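Project Report: Why Our Fruit Bagging Arm Kept Squeezing Too Hard
Wálter Mamani, Trada Robotics Lab, March

So my half of the project was the grip controller, and I was super proud of it right up until it broke. The job was simple enough: two arms, one counter, pick up fruit in thin plastic bags. We named the setup Falel and gave it 500 practice grabs.

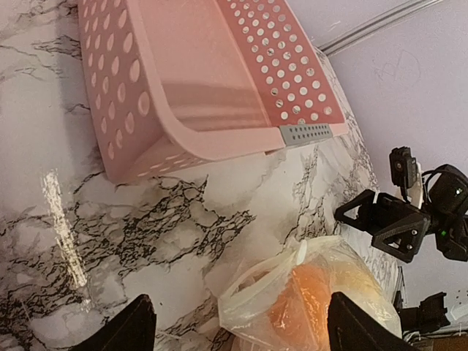 My first theory was bad calibration, so I spent a whole evening redoing the zero point on both grippers (it was fine, of course). Then I blamed the bags. With something like that orange thing in the see-through bag, the fingers have to come in on both sides of a very floppy target, and the film can fold up before they touch anything solid.

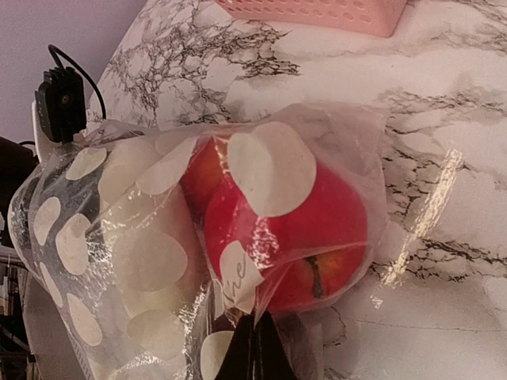 Gripper at the lower part of the dotted bag, two apples inside.

The real fault showed up in the log at grab 398! The force reading froze, and my code just kept closing because it thought it was touching nothing. I hit the stop button myself, and yes, I was a little shaky after.

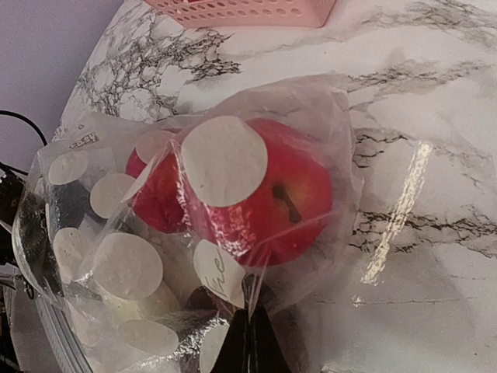 I added a check that opens the gripper if the reading stays the same for 80 milliseconds while the motor is moving. We also made a new rule: 2 people at the bench, one with a hand near the stop.
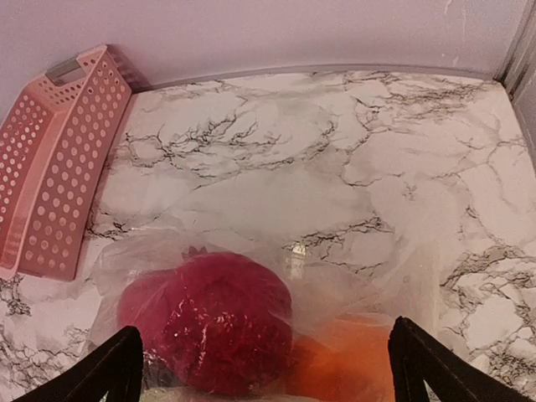
The loose sensor plug is still my main suspect, and I want to swap the connector before we run the full set again.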